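Mimwood Fuel Prices

Weekly petrol and diesel prices from 40 servos in and near Mimwood, typed up by hand and free for anyone to use.

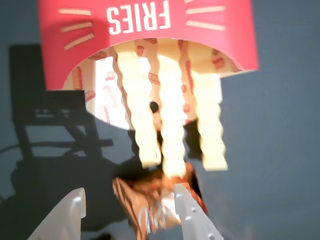

When crude prices jump overseas, how long before drivers in a small town pay for it? We love this question! The file has 1380 rows, one per servo per week, with the price in cents per litre, the fuel type and the name of the wholesaler (Susow or Sarpong — the Sekby depot sells under both).

Known gaps

Diesel is missing for 3 servos out on the highway. Prices from October were entered in dollars by mistake and have been fixed in version 2, so please grab that one.

Files

prices.csv
servos.csv
notes.txt

Found an odd number? Tell us, we really do enjoy chasing them up — Saron Mamo looks after prices, Sena Antwi the servo list.

Last updated 13 June 2019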